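Stop selling us bedrooms we can't measure

Went to the big furniture place out at Detcombe on Saturday. Needed a dressing table for my mother. Small room, one good wall, alcove to the left of the chimney breast. Simple job you'd think. Three hours and a bad sandwich later we came home with nothing and I've been cross ever since, so.

My complaint is the tickets. Every single one gave a name, a price, a finance deal in red. Not one gave a width. You had to find somebody, and the somebody had to go and find the catalogue, and the catalogue was for last year. In a shop. Full of things whose only real question is will it fit.

I asked why and was told people "buy with their hearts". Well my heart hasn't got a radiator behind the door. My heart doesn't live in a terrace in Ulley with stairs that turn twice.

And the room sets are part of it. Ceilings you could fly a kite under, no skirting boards, no sockets, no door that opens inwards and takes the corner off everything. Of course it all looks dainty. Put the same bed in a real back bedroom and you're climbing over the end of it to get to the window.
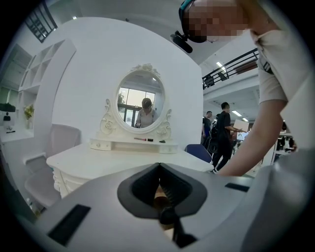
Deirdre Hayes, who I worked with for years and who fitted out more spare rooms than most, used to cut the shape out of newspaper and lay it on the floor. Leave it there a week. Walk round it in the dark. If you trod on it, too big. I still think thats the best furniture advice going and it costs nothing. But you need the measurements first, don't you, and we're back at the ticket.

Online is supposed to be better. It is, a bit. Clilten do give sizes, you click on four things and there they are, but the depth on the one I looked at was with the drawers shut. Nobody sits at a dressing table with the drawers shut. And no mention of knee room at all, which for a woman of 70 with a bad hip is the whole matter. I rang. Was told it was "standard". Standard for who?

The Pintér one she liked was £800. I'd have paid it too. I had the card in my hand more or less. What stopped me was my own tape measure, 39 inches of alcove, and a table that went past it by the width of my thumb. The lad serving us said we could "float it" in the middle of the wall. Float it! In front of the radiator presumably.

Kathleen Foley next door says I'm making a fuss and you should just send it back if it's wrong. Fine, if you've a van, and somebody to get it down the stairs, and you didn't throw out the packaging. She sent a wardrobe back in May and was still ringing them about the refund last week.

So, height, width, depth, depth with the drawers open. Space underneath. Size of the largest box it comes in. Print it on the ticket, bigger than the finance. It would take a shop one afternoon and a printer. Until they do I'm keeping my £800, and mum is managing with the old chest of drawers and a stool from the kitchen.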